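The Winedik Save

Build 540 crashed at the gate again.

Mulligan had the headset half off and a cold burrito on the desk. Eleven hours in. Maybe twelve. The game was called Sondmont and it was supposed to ship in December, and the gate at the bottom of the salt mine would not open for anyone carrying a lantern.

Drop the lantern — gate opens. Pick it up — desktop.

He wrote it down. Wrote it down the same way he had in build 538. And 531.

"Still the lantern?" somebody called over the wall.

"Still the lantern."

He loaded the other save. The old one, from a tester called Winedik who had quit over the summer and left a folder full of half-finished runs. Level nine scavenger, no armor, 2,000 coins he'd never spent. Winedik played like a man hiding from someone. Every save was in a corner, back to the wall, door in view.

This one was in a corner too. A room Mulligan didn't know.

He checked the map. The map said he was outside the map.

OK. So.

He walked the scavenger forward. Stone floor, stone walls, a table. On the table a note, and the note was not in the text files, becuase he had read the text files, all of them, twice. It said: JARNSKA BUYS WHAT YOU CANT CARRY.

Jarnska was a cut character. A trader. They'd pulled her in the spring when the voice budget went. There was supposed to be nothing left of her but a line in a spreadsheet.

He knocked on the far door. You couldn't knock in Sondmont. There was no knock button. He pressed the one for talk, facing the wood, and the scavenger lifted his hand and knocked.

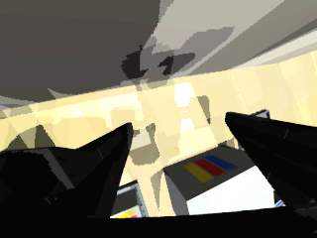
Leave the lantern, Jarnska told him, the words coming up one at a time in the plain yellow font they'd stopped using a year ago. Leave it and I'll give you 300 for it, and the gate won't mind you.

Mulligan took his hands off the keys.

Then he put them back. It was a trade window, that was all. Old code. Some hook they forgot to pull out. He knew how these things worked, he got paid to know.

Her stock list was short. Rope. Salt. A key with no name. And under that, in gray, things she had already bought, with the sellers next to them. Winedik, one coat. Winedik, one boots. Winedik, one chair by the window.

He looked over at the chair by the window. Nobody had sat in it since summer, but it was there. It was a chair.

He sold the lantern.

300 coins dropped in with that cheap little sound. The door swung shut, the screen went black, and for a second he thought he'd lost it, the save, the whole night. Then the mine came back. The gate, the wet rock, the scavenger standing in front of it with empty hands.

The gate opened.

No crash. He walked through, walked back, walked through again. Ran it. Fine. Opened his bag to check — coins, knife, bread — and at the bottom one new line, a receipt. He clicked it.

SOLD, it said. ONE LANTERN. SELLER, CIARÁN MULLIGAN.

He had never typed his name into that save. He hadn't typed it anywhere. The studio used numbers for testers, his was 600, it was on his badge and his mug and his locker.

"Did it open?" the voice over the wall said.

"Yeah."

"What'd you do?"

He thought about the report. There was a box for steps and a box for notes and he started in the first one. Load Winedik save. Walk foward. Knock.

He deleted knock. Put it back in.

Across the room the desk lamp by the window was off, and he was pretty sure it had been on when he sat down.

More short fiction

Mercado After Closing
Patch Notes for a Drowned City
The Last Player on Server Two
Inventory Full

Contact | © 2019 | Back to top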